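4. Setting up the water filter jug

Read this section before you fill the jug for the first time. The Ornano filter cartridge is delivered dry and must be soaked before use.

1. Wash your hands and take the cartridge out of its bag.
2. Put the cartridge in a bowl of cold water for 12 minutes. Small bubbles will come out - this is normal.
3. Wash the jug, the lid and the funnel by hand with mild soap. Rinse them well.
4. Push the cartridge into the funnel until you hear a click.
5. Fill the funnel with cold tap water and let it pass through. Pour this water away, or give it to your plants. Repeat one more time.

Note: The first water can be a little gray from carbon dust. The dust is not harmful.

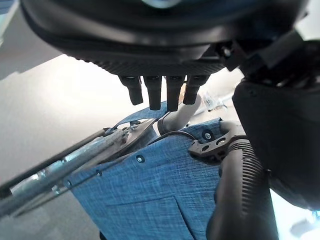
6. Set the dial on the lid to the present month. If you start in October, for example, turn it to 10.

Change the cartridge after 200 liters. With very hard water the flow becomes slow earlier, and then you should not wait.

CAUTION: Never use hot water. It can damage the cartridge and the seal of the funnel.

CAUTION: Do not put the lid in the dishwasher. The dial will stop turning.

If you will not use the jug for some days, empty it and keep the cartridge in the refrigerator in a closed bag. Before you use it again, repeat step 5.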